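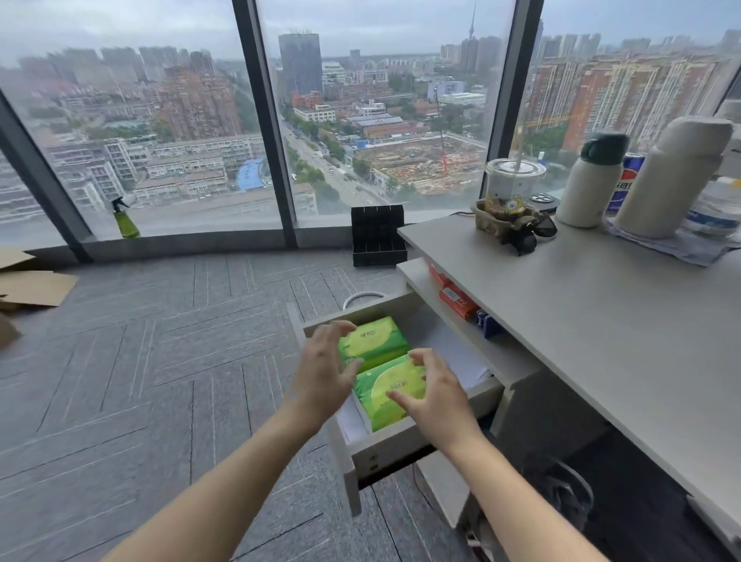

Tissues, desk drawer. Every desk needs a supply by mid-January.

The January cold, and what I do about it

Well, it got me. I made it through the whole fall without so much as a sniffle, I was smug about it at the holiday potluck (several of you heard me being smug about it), and then I woke up on the second morning of the new year with a throat like a gravel driveway. So this month's column is about colds, because I can't think about anything else and my editor says I still owe her a page.

I should say up front that I'm no doctor. I run the front office at Halvorsen and I write this column, and that's the extent of my qualifications. If you have a high fever, or trouble breathing, or you've been sick so long that your family has started using a worried voice, please call somebody who went to school for it. What I've got is a lot of winters behind me and a mother who had opinions.

Let's start with soup. I make a big pot the first day I feel it coming on, while I can still stand up, and that's the only clever thing I do all year. Chicken thighs, bone in, a whole onion cut in half, carrots, celery if it hasn't gone floppy, and a piece of ginger as long as my thumb. Cover it with water, bring it up slowly, and then let it sit at the barest simmer for the afternoon. I pull the meat off the bones, toss the onion, and put in a lot more lemon than you'd think. The lemon goes in at the end! I used to boil it with everything else and wonder why it tasted like floor cleaner.

I freeze half in old yogurt tubs. This year I forgot to write on the lids, so for 3 days running I opened what I thought was soup and found tomato sauce. I ate it anyway, on toast, in bed. It was pretty good.

Uzma Qureshi over in accounts swears by steam. She fills a big bowl with hot water, puts a towel over her head and stays under there for the length of one radio program. I tried it last week and I'll give her this much, it feels wonderful while you're doing it. Then I came out and was stuffed up again before I'd hung up the towel. Do set the bowl on something steady, well away from the edge, and let the water cool a little first. I sloshed mine and got off lucky with a wet sock.

She also told me to sleep propped up, and on that one I'm a convert. Two pillows did nothing for me except give me a crick in the neck. What worked was shoving a folded blanket under the head end of the mattress, so the whole bed tips a bit. My husband complained that he was sliding toward the closet all night. He has since caught the cold himself and withdrawn the complaint.

Now, noses. I have strong feelings about this. By the third day the skin under mine looks like I've been sanding it, and for years I figured that was just the price of admission. A couple of things help. Dab, don't rub, and put on plain petroleum jelly before bed and before you go out into the cold. Buy the soft tissues, too. I know they cost more, and I know the rough ones are fine in every other month. You're going to be using them on your own face dozens of times a day, so this is not the place to save a dollar. Then put them everywhere, the car and the coat pockets and next to the bed, and check the coat pockets before you do the wash. I didn't. There is still white fluff on my good black pants.

About coming to work. I've been at this long enough to remember when dragging yourself in with a fever got you a pat on the back, and I used to be one of the worst for it. One October years ago, back when we had the old Eltham building with the windows that didn't open, I came in sick to finish the mailing and 5 people were out by the end of the following week. I'm not saying it was all me. I sat next to every one of them, though, and I licked envelopes the whole time, which I think about more than I'd like to.

So stay home if you can. I know not everyone can, and I'm not going to scold the person who's out of sick days or the one with a shift no one will cover. If you have to come in, sit off by yourself, skip the meeting, wash your hands like you mean it, and please keep your spoon out of the shared sugar. A mask for the first few days is a kindness as well. I keep a few in my bag next to the cough drops.

Speaking of cough drops, the honey ones from Garus (the little market by the bus stop, in the same row as the shoe repair) are the best I've found, and they sell them loose by the scoop so you can try a few before you commit. Skip the licorice. The owner will tell you the licorice is for serious coughs. I bought it, my cough was serious, and I gave the bag to my brother-in-law.

If you've got someone at home who's sick and you're the one still on your feet, the nicest thing you can do is stop asking what they need. They don't know. Their head is full of cement. Just bring a glass of water and take away the old glass of water, and crack a window for a few minutes while they're in the shower. Change the pillowcase. I can't explain why a clean pillowcase feels so good when you're ill, but if I had to choose between that and the soup I'd have to think it over.

I'm mostly better as I write this. I still sound like a foghorn on the phone, and a gentleman from Fusadetti called me "sir" twice yesterday and I let him. I've got most of my sense of smell back, enough to know the fridge in the break room needs attention, and I'd ask whoever owns the blue container on the bottom shelf to come and get it.

Quite a few of you wrote in after the last column with pie crust tips and I haven't answered a single one, so I'm sorry about that. I'm going through them this week. Next month I want to do home remedies from readers, the stranger the better, so send me whatever your grandmother rubbed on your chest. You can drop a note in my tray or hand it to me at the front desk. If I'm on the phone, just leave it and wave!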